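[Tonddale-list] Re: Room for the September reading day

From: Anastasia Vrettos
Date: 9 Apr 2018

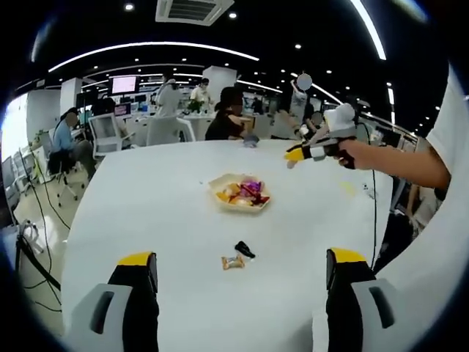
Sweets on the white table

Hello all,

Thanks to everyone who wrote back about the reading day. I have tried to answer the points in the order they came in.

Åsmund Wallin wrote:
> I can do the morning but not the afternoon. Is the upstairs room
> at Bremden still on offer, and do we know what they charge now?
> Last year we were told one price and billed another. Also, are we
> reading the whole of the Spanos translation or only part two? My
> copy has 319 pages and I am a slow reader.

The upstairs room is still on offer. I rang them yesterday and the price is the same as last year, with heating included this time. I have asked for that in writing and will forward it when it comes. The extra on last year's bill was for going over time, so we do need to be out by five.

We are reading part two only. Anyone who wants to read the lot is welcome to, but the discussion will keep to the second part and the translator's afterword. Page numbers differ between the hardback and the paperback, so please quote by chapter. We lost a good deal of time to this with the last book.

On numbers: the room holds 34 seated. We have never come near that, but Cristóbal would like to bring people over from the Carlow group, and I have told him yes. If you plan to bring a guest, tell me beforehand.

Stavros Gavalas has agreed to open the morning session. He will talk for twenty minutes or so on the earlier English version and why so much of the dialogue was left out of it. He would like a copy of that edition to borrow — his own went missing in a house move. If you have one, write to him directly and not to the list.

The afternoon still has no one to lead it. Chrysoula did it the last two times and has asked for a rest. It is not a hard job. You need a few questions ready and a watch.

Food: tea and coffee come with the room. Bring your own lunch, or there is the bakery opposite, which shuts at two. Sweets and small things to share are fine upstairs, but they don't want hot food up there.

Åsmund, if you can only do the morning, I would put you down for the chapter three passage, which we will take straight after Stavros. Let me know if that suits.

I will send the train times nearer the day, once the new timetable is out. Replies about lunch or lifts to me only, please. Anything about the book can go to everyone.

Anastasia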